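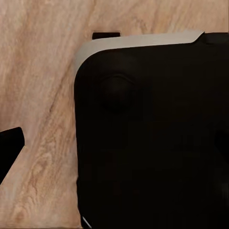

*Wood grain in a pale, computer-rendered surface. The bands run on a diagonal and tighten around a knot-like swirl.*

Flat-sawn boards cup. Every furniture maker learns this early, and most learn it from a tabletop that was level in July and rocked by the new year. The movement follows from the way wood takes up water, and it can be predicted with a pencil and a moisture meter.

Wood shrinks and swells unequally in its three directions. Along the grain the change is small enough to ignore in furniture. Across the growth rings it is significant, and parallel to the rings it is greater still, often close to double. A flat-sawn board has rings that lie nearly parallel to its face at the center and steeper toward its edges. When the board dries, the face nearer the bark shrinks more than the face nearer the heart, and the edges lift toward the bark side.

King-fai Chiu runs the drying sheds at Jedwood, a hardwood yard that supplies small shops. He sorts boards by ring angle before they reach the kiln. "People ask for a moisture number," he says. "The number matters, but I want to see the end grain first. Two boards with the same reading can behave very differently."

His second concern is the moisture gradient. A board can be dry at the surface and wet at the core, and a pin meter pushed into the face will report only the surface. Jedwood crosscuts a sample from each stack, splits it, and reads the fresh interior. If core and shell disagree, the stack goes back for conditioning, in which steam is used to relax the outer layer. Skipping that step leaves the stress in place until a saw releases it.

Feng-yi Yau builds dining tables at Ondbridge and buys most of her stock from the yard. She leaves new boards in her shop for 3 weeks, stickered and with air moving on both faces, then mills them in 2 passes with a rest between. Her tops are fixed with slotted brackets that let the panel travel across its width. The breadboard ends are glued only at the center tenon.

Finish slows the exchange of moisture but does not stop it. Yau coats the underside with the same number of layers as the top. A panel sealed on one face takes up water through the other, and a flat top can become a shallow dish over one humid season.

She has kept one early failure, a top 51 inches long, screwed tight to its aprons. The split follows the grain from one end to just past the middle.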